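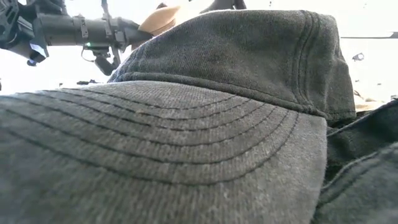
Cap day at the bench. Arm behind, green light on.

Started on caps for the folding and stacking build on 3rd August. Shared workshop, so I get the bench until the laser cutter people need it.

The brim is the hard part. It's stiff and the crown isn't, so a grip that suits one is wrong for the other. Stitched rows on the brim give the pads something to hold.

Fingers are printed, version 4. Version 2 had a flat tip and slid off anything fuzzy. Pads are cut from a Kekard silicone sheet, glued on.

Control is still Workon on an old laptop. I wrote a slow mode for the last bit of the approach. It adds up to 5 seconds a pick and I can live with that.

Spent so far: $485, not counting the arm. Most of that went on the power supply and a Nevach wrist bracket I could have printed.

Next job is cable routing. After that, beanies. Files go up when the finger design settles.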